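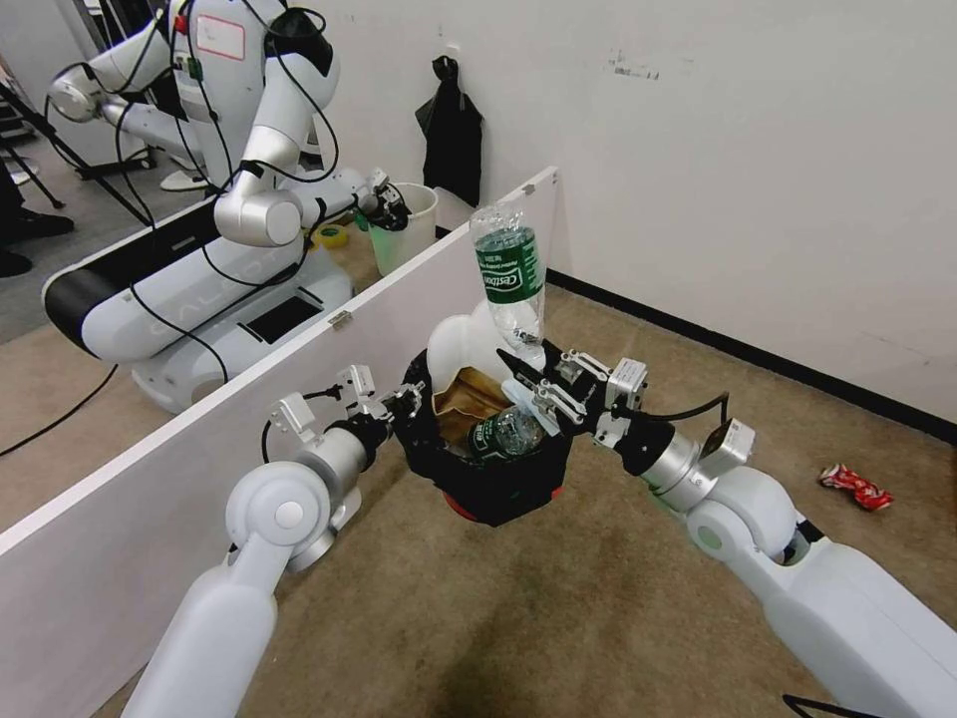
Who coached Todberg in the season they nearly went down?
Nyokabi Kariuki did, after Gus Dvorak left in August.

She kept the squad in the changing room for a long time after the Rollell game. They had lost by 18, 51 to 33, and Faraji Magesa had fouled out with most of the last quarter to play.

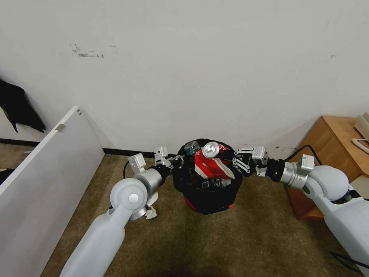 Faraji had played basketball since he was nine and had never been asked to sit out a match. Kariuki told him on Tuesday, in her office. He didn't answer. He looked at the scuff marks on the wall, then at the bin, where a can lay on its side on top of the rubbish.
"One game," she said. "Wafula starts."
"Against Esteves?"
"Against Esteves."
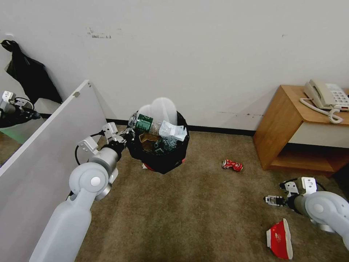 Issue 16, page 40

Wafula Temba was slower than Faraji but he passed early, and Esteves didn't like it. By half-time Todberg were four points up. Faraji sat at the end of the bench with a towel round his neck and called out the screens. His voice was going by the third quarter.

Then Emmanuel Nyanda turned his ankle. Kariuki looked along the bench.
"I thought you said one game," Faraji said.
"I did. Get your top off."

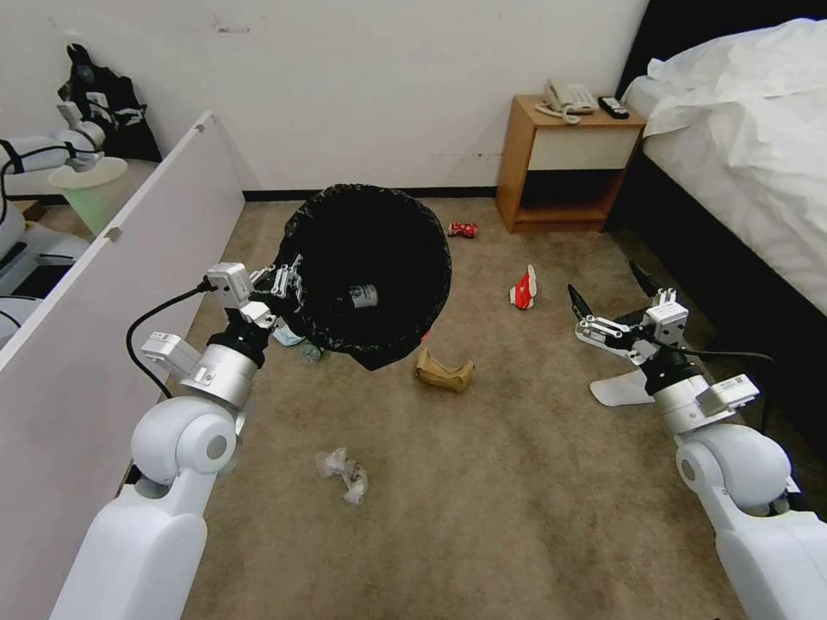
He went on with three minutes left and the lead down to one. The first time he got the ball he gave it straight to Wafula, who was free in the corner.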